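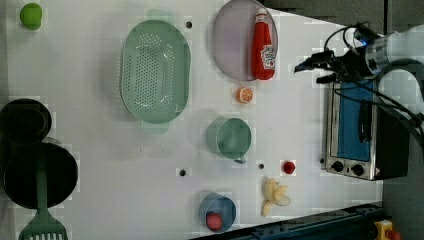

So who gets the good shifts now, asked one of the packers at the end of the meeting, and our manager said that was a great question, in the tone people use when they'd like it to stop being one.

I work at Nikolaidis, a company that tests kitchen products for other companies. If you have ever wondered who opens and closes an oven door all day so that a brochure can say it holds up, it was me for a while, and before me a man with much better wrists. We also pack sample kits, put items back on shelves, and write down what broke. It's not glamorous, but the building is warm and there's a decent bakery across the road.

In April we got the arm. It came through a firm called Mirix, along with two very polite engineers and a binder. The arm's job is to pick things up and put them down again, and it's getting the hang of the second half. A lot of our mornings now go to setting out a table for it: cookware, cups, a toaster oven, toy food. I have a degree. I spend part of my working week deciding where a toy banana should go.

The placing matters more than I expected. If you put everything in neat rows, the engineers come over and gently mess it up, because real kitchens aren't neat and they want the thing to cope. So we have become professionals at untidiness. One of my coworkers tips cups over with real flair. I tend to make a mess that looks like somebody planned it, and I've been given feedback on this. It was in my review.

What has changed for people? The door testing is going, for a start, and I haven't met anyone who wants it back. Two of the older testers had braces on both arms by the end of a busy season, and one of them now runs the schedule and has opinions about keyboards. I count that as a plain win, and I say so to my brother-in-law, who thinks I'm helping to build my own replacement. He sells insurance through an app, so I let him talk.

The packing side is more tangled. There are 32 of us across the two floors and the company has promised no layoffs through next year, in a memo that used the word "journey" four times. (I did count those.) But the night shift paid extra, and the night shift is where they want to run the arm, given that it doesn't care what time it is. So the packers keep their jobs and lose the bump in pay, and people had built car payments on that bump. This is what the question at the meeting was about. It was never about whether the robot is clever.

Management's answer so far is training. It's a Tovach course, 8 sessions, and at the end you're an "automation associate," which comes with a lanyard and a raise somewhat smaller than the night rate. I'm on session five. I can now stop the arm, start the arm, and fill in the form explaining why I stopped the arm. The form takes longer than anything else we do. Somebody should automate it — I suggested this and was handed a different form.

I don't dislike the thing. You get used to it being there, like a coworker who never brings anything to the potluck and never eats anything either. Some people say good morning to it. I've caught myself holding my breath when it goes for something small and round, and saying "ooh, close" out loud.

The next stage is supposed to be the Trokel line, with actual customer kits going through it and a target of 90 an hour. We'll see. The packers do more than that on a bad day with the radio on, and they have put this in writing. The pay question is back on the agenda for the next meeting, item six, right after parking.

Posted 12/01/2025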